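**Folding for the folder (long, sorry)**
Posted in: Shop Floor > Laundry & Linen

**lintmonitor**

Some of you asked what happened after Penholm brought in Peltis to "explore assisted folding." Fair question. I went quiet in February when my shift got moved.

Short version: there is no folding robot at Penholm. There's me, holding a pair of grippers by the handles, folding shirts as if my fingers had been repossessed. The grippers record what they do, the recordings go to Peltis, and at some point a machine is supposed to learn from them. I used to do 300 pieces on a decent shift. With these I do 80, and I get told it was a very rich 80.

You pinch the two ends, pull it level, and try to remember how you did this before you had to think about it.
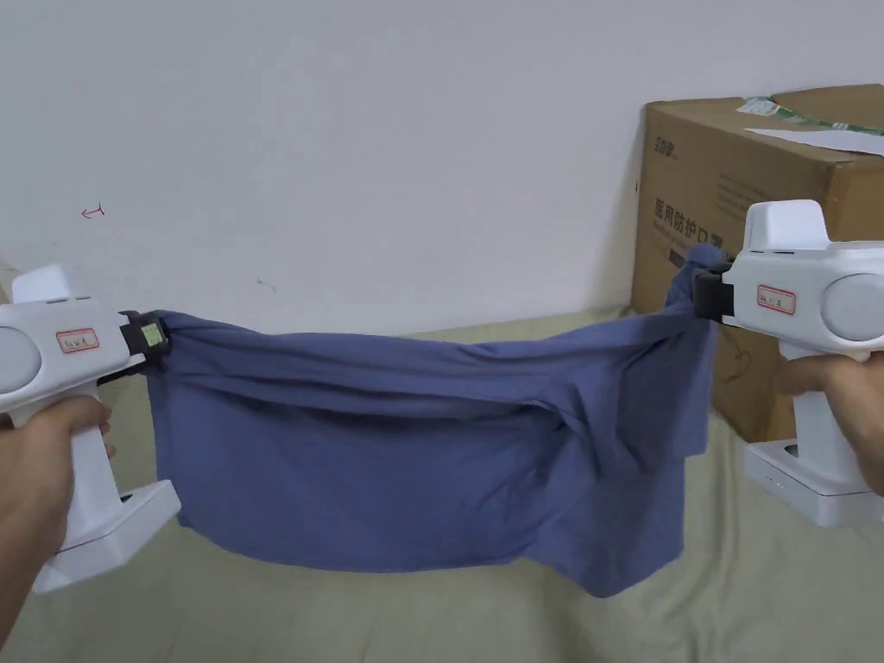 ### What changed for us

Same base pay. No piece bonus on gripper days, which took a while to find in the paperwork. Breaks are better. My shoulders hurt in a new place. Margus Navickas, our lead, now says "episode" when he means "shirt," and I've caught myself doing it at home.

The odd part is being asked to be worse at it. I have a wrist flick for T-shirts that took me years, and the grippers can't do it, so I'm told to "use a strategy the hardware supports." We work on a bed, so the shirt gets dumped in a heap and off you go. 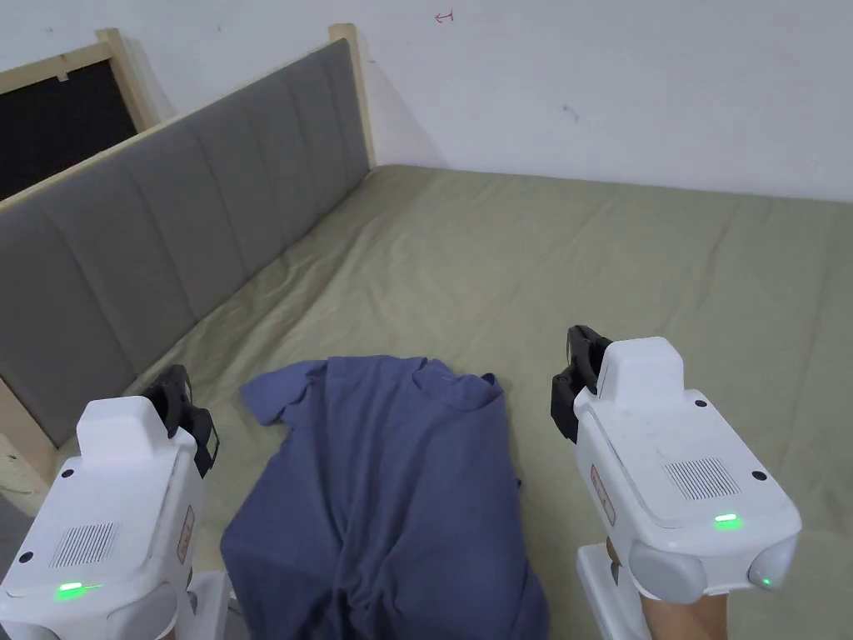
**oakum54**

You're being paid the base rate to train your replacement and you're worried about a wrist flick? Get the bonus back first. At Radonjić they ran the same kind of project for 7 weeks and then the evening shift was "under review." It's still under review. So are the people who were on it.

**lintmonitor**

I'm worried about both. I contain multitudes and most of them have sore shoulders.

**steam_press_deb**

Going to disagree with oakum a little. I'm at Clakenell and we got the actual machine, towels only. It didn't take anybody's job, it took the towels, and I'd have given it the towels years ago with a bow on. What changed is that I now spend half my day un-jamming it and writing down why it jammed, and that isn't in my job description or my pay grade. So my advice is to fight about the title. "Folder" and "operator" are two different numbers on the wage sheet.

**oakum54**

Towels are rectangles, Deb. They always start with rectangles.

**steam_press_deb**

And fitted sheets are where they'll stop. I'm not losing sleep.

**qwerty_hamper**

Can I ask a dumb one? Does it feel like your hands at all when you hold them? We've had a Peltis flyer up in the break room since last week and everyone is being very normal about it.

**lintmonitor**

Not dumb. It feels like eating soup with salad tongs, then after a few days like being pretty good at eating soup with salad tongs. You lose touch completely. With my hands I know if I've got one layer or two. With these I look, and then I look again. The fingers close on the cloth fine, and which bit of the cloth is between you and your eyesight.
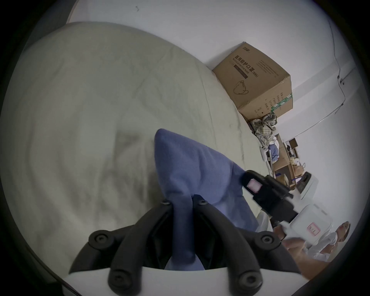
Before you sign anything, ask how gripper days are paid, who gets to keep the recordings, and what they plan to call you afterward. I asked the first one too late. The second got me a leaflet. Margus says he's "taken the third one upstairs," and our building has one floor.

**oakum54**

Get that one in writing.

**steam_press_deb**

For once I agree with oakum. Mark the calendar.

**qwerty_hamper**

Thanks, all. Printing this and putting it up next to the flyer.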